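Dorottya Gulyás teaches two-armed robots to handle kitchenware for a small company called Ondico. She doesn't write much code. Most of her working day goes into moving the arms herself, by remote control, while the system records what they do.

"I do the task, the robot does it with me, and we save that," she says. "Then I put everything back and do it again."

She started at Ondico two years ago, after several years of fitting out commercial kitchens for Jääskeläinen. The job ad asked for steady hands and patience with repetition. She was given a set of hand controllers and a plastic cup, and spent her first Wednesday trying to set the cup upright.

"I dropped it all morning. You have no feeling in your fingers. You push and you don't know how hard you're pushing, so you learn to look for it. The cup bends a little, or the finger bends a little, and you stop."

The current task is bowls. An operator has to bring the grippers down on both sides, take hold of the bowl, lift it and put it down in another spot. The team's target for this set is 1,150 recordings, shared among the operators. A good shift gives 120 that are worth keeping. 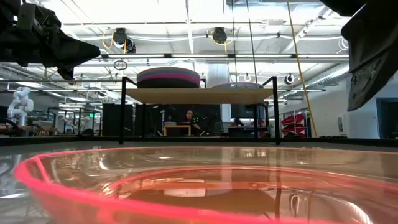
A translucent plastic bowl on the bowl task, with the grippers above it.

Clear and tinted plastic is slow work, Gulyás says. "With a steel pot I know where the edge is. With a see-through bowl I'm looking at the rim and the room behind it and the ceiling lights all at once. I go in slower. I'd say I go in twice as slow, and that's fine, because the recording should show somebody being careful."

She would like that point to be better understood. When Ondico began, new operators were timed, and the fastest were held up as the best. Christos Galanis, who trains the models, asked for the timing to be dropped.

"The fast ones had habits," Galanis says. "They would come in at an angle, bump the bowl straight and then grab it. It worked for them. The model picked up the bump and did it to everything, including things that fall over."

Operators now throw out their own bad runs before anybody else sees them. A drop is not always a bad run. If the operator recovers cleanly, it stays in, with a note. Galanis wants more of those, and Gulyás admits she finds it hard to make mistakes on purpose.

"You can tell when it's fake. I fumble like an actor."

They also tried teaching by hand, holding the arm and guiding it through the motion. Gulyás liked it for simple reaches. With two arms she found herself standing in the way, and her own sleeves kept showing up in the recordings. Ondico still uses the method for setting start positions.

Does she see herself in the robot when it runs alone?

"A bit. I always stop for a moment before I close the grippers. I check, then I close. The first time I watched it run the bowls without me, it went down, and it waited there. I hadn't told it to check anything. It just had my pause."

Galanis has asked her to shorten the pause. She says she is working on it.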